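From: Wanda Kapoor
To: storbridge-tenants
Date: 2024-01-24
Subject: Re: Sound carrying between the rooms upstairs

Gus Bellamy wrote:
> We had the reading group in the back room again and could hear
> every word of the Romanian class through the wall. Aurel says
> they can hear us too. Is there any money for proper
> soundproofing, or do we just swap evenings?
>
> Gus

Gus, all,

There is $200 left in the upstairs budget until the end of February, so a new wall is out. I did go through the rooms with Diễm and we think most of the noise comes under the doors and through the old vent above the coat hooks. The wall itself is thicker than I expected.

What I would like to do first:

Fit brush strips to the 3 doors on that corridor. Diễm has fitted them before and will do it if someone holds the door.

Put a felt panel over the vent. It has been shut off since the boiler was replaced, so we lose no air.

Move the reading group's chairs to the window end. That costs nothing and Gus can try it next time.

If it is still bad after that, swapping evenings is the fallback. Aurel's class can't start later than 7, and Rosalind's choir needs the piano until 9, so please don't agree on anything privately before I have checked the calendar.

Aurel also asked if there was a board he could write on. 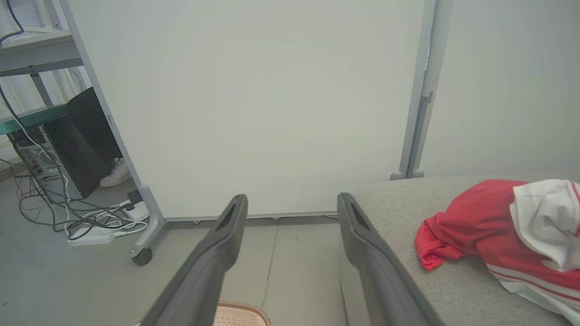

The white one on wheels, blank.

Four people have still not sent me their key numbers. Please do that this week. The locksmith wants the full list before he quotes, and I would like to stop asking.

Wanda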